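Chapter 9
Heating Food in the Microwave Oven

By the end of this chapter you should be able to name the main parts of a countertop microwave oven, explain how it heats food, and set a heating time to suit the load. Earlier chapters dealt with the hob and the conventional oven, in which heat reaches food from a burner, an element or hot air. The microwave oven works by a different route and needs different habits of use.

9.1 The cabinet, door and controls

A countertop model is a metal-lined box with a door at the front and a control panel, usually to the right of the door. The window is backed by a perforated metal screen. The holes let light through but are far too small for microwaves to pass. Door latches cut the power as soon as the door is opened. Time is set by a dial or by flat touch buttons, and shown on a small display.
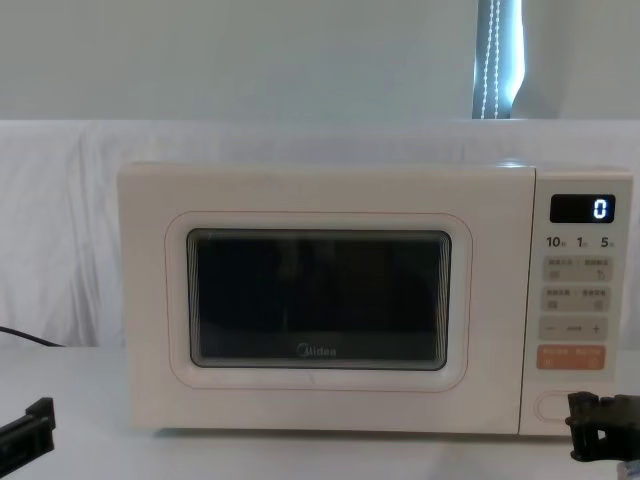

Why does a larger portion take longer to heat?
The oven delivers the same power whatever is placed inside it. A larger portion shares that power among more food, so each part warms more slowly.

9.2 Power and time

The output of an oven is given in watts (W). Energy delivered to the load is power multiplied by time. An oven rated at 1,000 W, run at full power for 20 seconds, supplies at most 20,000 joules. Some of this goes into the dish, so the food itself receives less.

Most recipes state a time for one rating only. In a less powerful oven the time must be increased in proportion, and the food checked before serving.

9.3 Standing time

Microwaves penetrate only a short way into dense food. The centre is heated mainly by conduction from the outer layers, and this continues after the oven has stopped. Stir liquids halfway through, and leave solid foods covered for the standing time given in the recipe.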